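**Teleoperation notes – Gravell sorting task**

The Gravell task now has 2645 demonstrations, all recorded by remote control on the two-arm table.
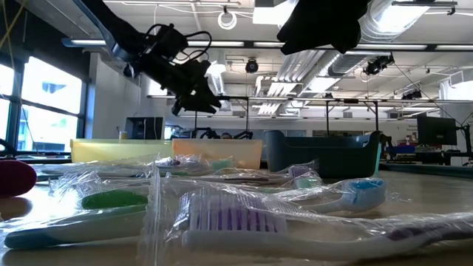
Grasp labeling is the slow part. Operators mark the moment of closure by hand, and glare on the clear wrap around the toothbrushes makes that moment hard to place. Clorkine, our labeling tool, now steps back 10 video samples per keypress.
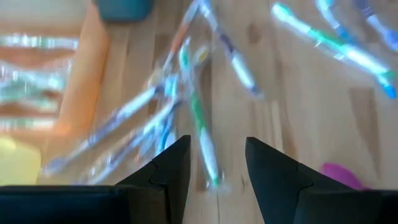 Wrist video is kept at full rate – blurred samples included – and Tokgöz drops them at training time.
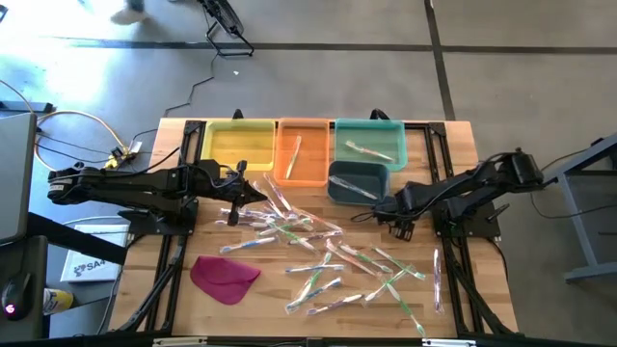 ### Next

- Repeat the task in July with the Flultard controllers.
- Train 4 new operators.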